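Home | Club News | Fixtures | Juniors | Grants | Contact

We use cookies to make this site work properly. Accept | Manage settings

Print this page | E-mail this page

Progress report to the Edance Community Sport Fund: Jallow Park Soccer Club, second season

Hi all at Edance,

I promised you something a bit more readable than last time, so I'm skipping the spreadsheet format and just telling you how it's gone since the spring. The budget sheet went over separately, and if the numbers in it don't agree with the numbers in here, please trust the sheet!

First, the field. When I last wrote we were still playing "home" games on the school's pitch across town, with a slope toward the south goal that visiting teams complained about every time (fair enough, we complained about it too). We moved back to Jallow Park in April, three weeks behind the plan I gave you. The drainage contractor, Skustov, had to go back in and relay the run along the east touchline when the first one turned out too shallow. They didn't charge us for the second go. The grass on that side is still thinner than I'd like and we keep warmups off it, but we haven't lost a home game to standing water since we came back.

And the results, since I know a couple of you follow along. The women's first team started terribly. We lost the opener at home, went two down inside twenty minutes in the next one, and then pulled it back to draw 2-2 with a header from a corner right at the death. I may have run onto the field. From there we put together a really decent stretch and finished fourth, four places better than last year. The men's side is more of a mixed story: solid at the back, can't score, ended up right in the middle of the table. They did win the Stamatopoulos Cup on penalties after a goalless final that I'd describe as tense if I'm being kind. 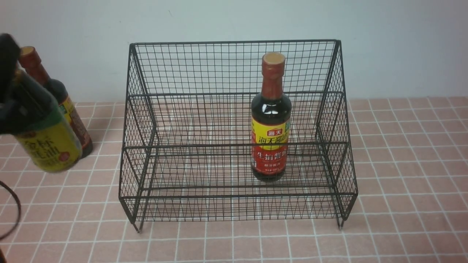 The under-12s and under-14s are where most of your money went, so let me spend some time there. We now have a full squad at both ages and a waiting list for the younger one, and I honestly didn't see that coming a year ago. Fees are still waived for any family that asks, no forms and no questions, and that's down to the hardship line in your grant. The 14s play a proper league schedule now. The 12s play small-sided festivals, which suit them better – more touches, fewer long walks to fetch the ball, and parents don't get so wound up about the score.

Coaching has been the hard part. You funded three badge courses and all three places got used, but one of the new coaches moved away for work a month after qualifying. I've been covering that group myself on top of the women's team and it's too much. I'd like to use what's left in the training line to put one more person through in the fall, if you're happy with that. I have somebody in mind who already helps with the goalkeepers and is very good with the shy kids.

On the money, the short version is this. Of the equipment award we've spent $2284, nearly all of it on portable goals, nets and a second set of junior uniforms. The portable goals are the best thing we've bought in years. Two of us can shift one, and we can run two junior games side by side while the main field rests. I budgeted $1000 for floodlight repairs and haven't touched it yet, as the electrician wants to look at the poles before he quotes. I'd sooner wait for a proper answer than patch it and be back asking you in January.

Gate and snack money has been better than I expected too. We had 100 people at the cup semifinal, our best crowd since the club re-formed, and we ran out of hot dog buns before halftime. Lesson learned. Everything we take on game days goes back into referee fees, which have gone up again this year.

Things that haven't worked: the Sunday-style pickup sessions for adults never took off. We tried mornings, we tried evenings, and we got the same handful of people both times (lovely people, but they were already members). I'd like to drop it. The walking soccer group, on the other hand, looks after itself and mostly wants to know when the kettle's on.

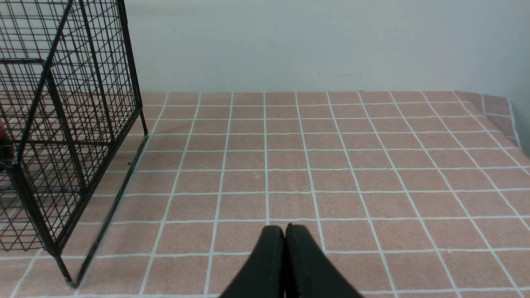 What's next

Preseason starts in July. Before then I need to get the east touchline overseeded, sort the floodlight quote, and find us a second changing area for mixed junior days, because at the moment one team changes at home and turns up in their gear. Fixtures should be out by early August and I'll send them straight over so you can pick a game to come to. Please do come! The 14s would love an audience.

Two things I need from you: a yes or no on moving the leftover training money to the fall course, and the new version of your logo for the junior shirts, as the printer says the file we have is too small. If you could get me both by the end of June that would be perfect.

Thanks again, and talk soon.

Club Secretary, Jallow Park SC

Print this page | E-mail this page

Sign up for our newsletter to get results and club news in your inbox. Subscribe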